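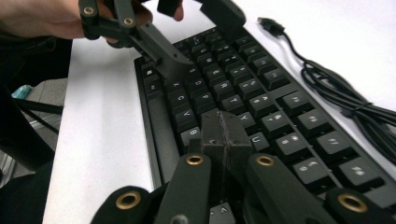 Abena Addo asked whether the keycaps on a mechanical keyboard can be washed in the sink, or if the letters will come off.

Mine is a black board with white legends, two years old, used every day at home. The space bar sticks and there are crumbs under the bottom row, mostly near C and V. I've turned it upside down and tapped it, which got some of it out. I don't have a keycap puller. The shop on Livham Road wants 17 pounds for a clean and I'd like to try it myself first.

Posted August 29, 2019
Viewed 477 times

Clellov
Yes, you can wash them. Unplug the keyboard and take a photo of the layout before you start. Pull each cap straight up. A wire puller is best as the plastic ring type can scratch the sides. Go carefully with the space bar, Enter and the Shift keys, as they may have a stabiliser bar clipped underneath.

Put the caps in a bowl of warm water with a drop of washing-up liquid and leave them for 6 hours or overnight. Rinse in a sieve and spread them on a towel until they're fully dry, inside the stems as well. No boiling water and no dishwasher.

While they're off, brush between the switches with a dry paintbrush and vacuum up what comes loose. Don't let water near the switches. Whether the letters last depends on how they were made. Moulded ones won't wear off. Printed ones can, so don't scrub those.

Matar
just use a hairdryer on cold, worked for me

Grilico
Agree with most of what Clellov says, but for a sticking space bar I'd take that one off first and look at the stabiliser. Mine had dried tea on the wire. I wiped it with a cotton bud and a bit of isopropyl alcohol, then put a very thin smear of grease where the wire clips in. I didn't need to wash the rest until December.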